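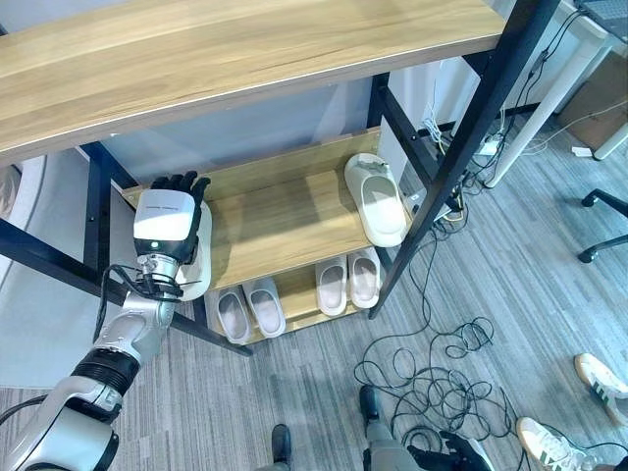
老镜头小组三月碰头会记录

下午两点开始，四点半多一点散。记录还是我写，手边只有半张纸的潦草字，哪里记漏了大家在群里补，我再改。

一、上次留下来的事

先说借镜头登记本。上次说好改成在线表格，我拖了一个月，前天晚上才弄好，链接已经放群公告里了。旧本子上有三支还没销账，两支确认已经还回柜子，剩下那支Mollulura 35mm说是还在外地，月底带回来。我在表格里先标了“外借中”，还回来的时候记得自己改一下状态哈，别指望我记得！

干燥柜的湿度表换了新的。旧的那块一直显示百分之四十几，我们还挺安心，拿另一块放进去一比，差了一大截（想想有点后怕）。柜里的镜头会上轮流看了一遍，有一支后组边缘起了一点雾，已经单独拿出来，等下面第三项一起处理。

二、要不要收那支Jillix 15mm

今天聊得最久的就是这个。简单交代一下背景：卖家手里这支是Jillix早期手动超广，编号1235，带原厂前盖和皮筒，没有后盖。我们查到的老产品册上说，这一版总共做了280支，后面改了镀膜，外形几乎一样，只有光圈环上的字体不同。所以看编号不够，还得看字体。

卖家发来的照片我投到电视上放大给大家看了，光圈环是老字体，这点没人有异议。争的是前组那道细痕。一边觉得超广的前组本来就容易蹭，逆光会不会有影响要试了才知道；另一边觉得这个价位不该带痕，要么砍价要么等下一支。我自己是偏心的，这支我惦记好几年了，所以我说完意见就闭嘴专心记录了（基本做到）。

最后定的是：先约卖家当面看，带两台机身去，一台接环一台原生卡口，拍逆光、拍近距离、拍无穷远，各光圈都走一遍。看完再在群里投票，当场不付定金。去的人我另外私下约，不在这里写。

有人提醒接环的问题，我觉得很重要，单独记一下。这版Jillix后组凸出来不少，有几种转接环装上去会顶到，Stitach那款加深的据说可以，我们手里正好有一只，去之前先量好尺寸再说。千万别到了现场硬拧！

三、送修

起雾那支，加上对焦环发涩的Zheng 50mm，一起送去清洁。原来常去的那家排队排到五月，大家商量了一下决定等，不换地方。上次图快换了一家，回来无穷远合不上，又多花了一趟钱，这个教训够用了。

Zheng那支要跟师傅讲清楚，只清洁换油，镜身的漆不要动。那支磨出来的黄铜边大家都喜欢，真补了漆我会哭的。

送修费用走公账，账上现在还有1454元，够付这两支的清洁。要是Jillix真收了，钱是另外凑的，不动这笔。凑法等投票以后再谈，今天不展开，一展开就要到六点。

四、春天的外拍

上次外拍全程用长焦，回来一看照片，满屏都是鸟屁股。这次换个题目，只许带一支镜头，焦段不限，但必须是手动对焦。有人问能不能开峰值辅助，讨论了一小会儿，结论是可以开，交片的时候注明就行。

地点在老火车站和河边市场之间选，我个人投河边市场，早上的光斜着打进棚子，广角拍起来特别过瘾，而且有豆浆喝。目前报名7人，还没报的在群里接龙，四月的碰头会之前定下来。

交片每人最多五张，不要裁切，光圈尽量记一下。上次好多人交上来写“忘了，大概f4吧”，做对比的时候完全没法用，说的也包括我。

五、小讲座

下次碰头会由我来讲一段非球面镜片，二十分钟左右，不讲公式，主要讲怎么从散景里看出洋葱圈，还有为什么早年手工研磨的那些价钱会高得吓人。想听别的也可以现在跟我说，还来得及换。谁手上有洋葱圈特别明显的样片，麻烦发我原图，微信压缩过的看不出来。

六、零碎

小组的三脚架少了一个快装板，应该是跟着谁的相机回家了，请各位翻翻包底。

镜头纸快用完了，我下单买两盒。气吹不用再买，柜子底层翻出来一个全新的，包装都没拆。

有人想把群名改掉，提了几个名字，笑了半天，一个也没通过，下次再议。

待办：
约Jillix卖家看镜头，问清楚有没有后盖：我
量Stitach接环的深度，结果发群里：保管接环的那位
两支镜头送修，拿到单据拍照上传：住得离店最近的那位
外拍接龙：没报名的各位
把Mollulura带回来：你知道说的是你

下次碰头会还是老地方，下午两点，具体哪天看外拍怎么定，我在群里通知。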